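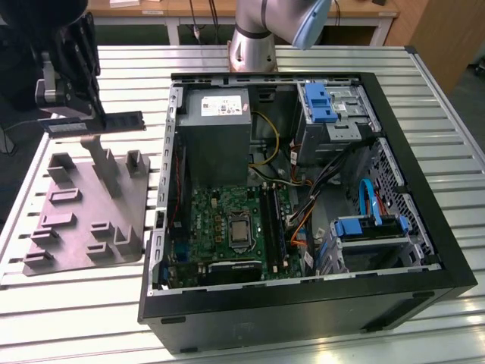 ## Gripper and controller trials: minutes of the sixth meeting

Apr 21, 2022, in the long room at Malla, with the bench running for most of it.

Present: the bench team (all four), two from the controls side, one from purchasing who kindly stayed to the end, and our visitor from Niskanen, who joined by telephone and could hear us rather better than we could hear her.

### 1. Minutes of the last meeting

Agreed, with one correction. Under item four we had written that the Pleletti fingers were "unsuitable for memory". What the meeting had said was that they were unsuitable with the hard pads on, and the bench team were keen that the fingers shouldn't carry the blame for the pads. The wording has been changed and the old copy taken off the shared drive.

### 2. Where we have got to

The bench team gave a good long account of the past fortnight, and the meeting was very glad to have it, after so many weeks of hearing mostly about brackets. The job is still the one we set ourselves in the winter: lift a memory module from the fixture plate, carry it across to the open tower, and seat it in its slot on the board, using two arms over the one table. We are comparing two makes of finger (Pleletti and Gundov) and two controllers (the old one and the Niskanen), and trying hard to change only one thing at a time, which everyone admits is more difficult than it sounds when something interesting comes up at ten to five.

The tower stays on its side with the panel off for all trials, and the plate stays to the left of it. Somebody had turned the plate end for end while cleaning, and a whole morning of runs had to be thrown away before it was noticed. The meeting was sympathetic. A strip of tape has been put down along the edge of the plate, and the bench team ask that people lift things over it and don't push them across.

### 3. Fingers

Each make was given 30 picks from the plate and the same number of insertions, all on the old controller so that the comparison would be fair.

| Fingers | Picks tried | Clean picks | Insertions tried | Seated first time |
|---|---|---|---|---|
| Pleletti, soft pads | 30 | 30 | 30 | 19 |
| Gundov, as supplied | 30 | 28 | 30 | 23 |

There was a lot of talk about this table, most of it friendly. The Pleletti pair with the soft pads didn't miss a single pick, and they are much kinder when the module isn't quite where the plate says it ought to be. The trouble comes at the other end. The pads give a little as the module meets the slot, so it leans, and one end goes in ahead of the other. The Gundov fingers hold the module level and stiff all the way down, and that shows in the insertions, but they are less forgiving when picking up, and both of the missed picks were from the same holder.

The controls side wondered whether that holder might simply be a touch tight. The bench team said they had wondered the same, had measured it, and had then been called away before writing the measurement down. They will measure it again.

Purchasing asked whether one could have the Pleletti pads on the Gundov fingers. It was felt to be a very sensible question. The screw spacing is different, but a thin adaptor could be printed in an afternoon, and a pair will be made. Nobody wants to promise that this gives us the best of both, but it is cheap to find out.

### 4. Grip force

All of the above was run at the middle setting. The bench team tried a short set at the high setting, and the Pleletti pads held the module straighter, though still not as straight as the Gundov. They stopped early out of concern for the modules, as the pads were beginning to mark the labels. The meeting agreed that marked labels count as a failure for our purposes, even where the module seats perfectly well, and that this should be written into the test sheet so that we don't have the same conversation in June.

### 5. Controllers

The Niskanen controller has been on the bench for a week and has made a pleasant impression. Its menus are easier to find one's way around, and the two arms can be given a shared keep-out zone above the case, where the old controller makes us park one arm and wait for the other. A full cycle on the old controller takes 32 seconds with the waiting included. We have no fair figure for the Niskanen yet, as the speeds were set differently, and the bench team preferred to bring no number at all over one that would need taking back.

Our visitor explained that the pause we have been seeing just before insertion is a settling check, and that it can be shortened. She will send instructions. She was also asked about the warning that appears when the gripper is changed without powering down, and said, very patiently, that the gripper shouldn't be changed without powering down.

The controls side would like a run of 600 unattended cycles on the Niskanen before anyone recommends buying it. This was thought a fair request, although it raised the question of wear on the board. Seating modules in the same slots all day long isn't what the slots were made for, and we would soon be testing a tired slot and blaming the fingers. It was agreed that the long run should be pick, carry and return to the plate only, with insertions done in shorter sets on a board kept for the purpose.

### 6. Cables inside the case

A smaller matter, but it took up a good quarter of an hour. The loose cables in the tower don't lie the same way from one day to the next, particularly after someone has had a hand in there. One view was that they should be tied back so that they can't get in the way of a trial. The other was that real machines come with loose cables, and we would only be fooling ourselves. After some to and fro it was settled that they are to be tied for the finger comparison and left free for a separate set afterwards, with the results kept on a separate sheet.

### 7. Actions

- Bench team: measure the tight holder again and write it down this time.
- Bench team: print the pad adaptor, then repeat picks and insertions with the Gundov fingers at the middle setting.
- Controls side: match the speeds on both controllers before any more timing is done.
- Niskanen: send the instructions for the settling check.
- Purchasing: ask Gundov how long a second pair would take to arrive, and whether the loan of the first can be stretched to the end of June.
- Everyone: power down before changing the gripper.

### 8. Any other business

The kettle in the long room has been replaced. Thanks were recorded to the bench team for staying late to finish the Gundov set, and to our visitor for putting up with the telephone.

Next meeting in the same room, once the adaptor has been tried.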